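Diocese of Dulska Trims Its Holy Days, and Parishes Do the Math

DULSKA – Catholics in the Diocese of Dulska will be obliged to attend Mass on fewer weekdays starting in June, under a decree that was read from the pulpit at every parish and, by most accounts, heard at about half of them.

The decree cuts the number of holy days of obligation from 10 to six. The four feasts that lost their status will still be celebrated. They simply stop being a matter for confession if skipped, a distinction that seems to have traveled through the pews faster than any encyclical in living memory.

Bishop's chancellor Archana Rathore, who drafted the text, said the change brings Dulska in line with the neighboring Diocese of Lundgren, where the shorter list has been in force for years. People who live on the county line had been settling the question by deciding which side of it they were on that morning.

"We had families with one obligation at the house and another at the lake," Rathore said. "I got a lot of phone calls about the lake."

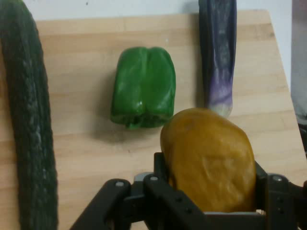
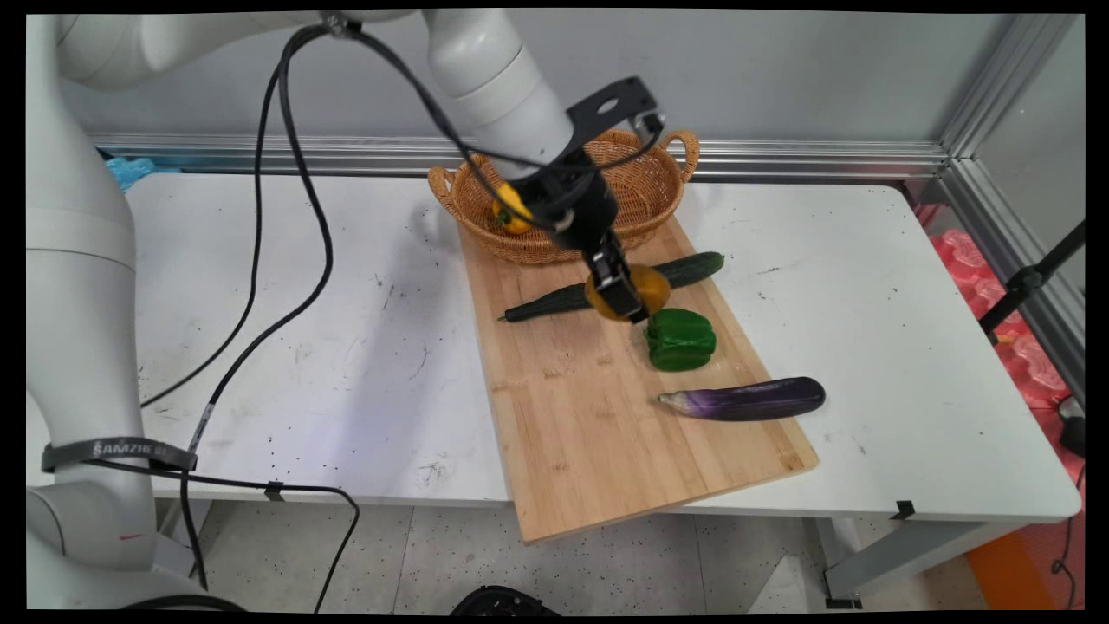 The decree runs to two pages. The explanatory notes run to 272, including a history of the diocesan calendar, a table of exemptions for night workers and a section on what happens when a feast falls next to a Sunday. The short answer is that you go twice. The long answer has footnotes.

Reaction has been mixed. At St. Jerome's in Kemia, where weekday Mass on a feast has long been followed by a parish supper, the pastor told his congregation that the suppers would continue with or without the obligation. Attendance is expected to hold up.

The Jerkirard Society, a lay group that favors older forms of worship, called the decree "a surrender to the parking lot" and asked that all the dropped feasts be restored. In a letter to the chancery, it argued that people do not value what they are not required to do. The society's own monthly meeting, which is optional, was moved last spring to a smaller room.

Priests, for the most part, have been careful. Several noted that they will go on saying Mass on the dropped days, as they do on every other day, and that the doors will be open. One said he looked forward to finding out who had been coming for the feast and who had been coming for fear of missing it – though he asked not to be named, in case the bishop wondered too.

Rathore said the list could be reviewed again once parishes have lived with it for a full year. Requests for a change should be made in writing and sent to the chancery, where the office is open until 4 p.m. It will continue to close on all 10 of the old holy days, which are set out in the staff handbook and were not covered by the decree.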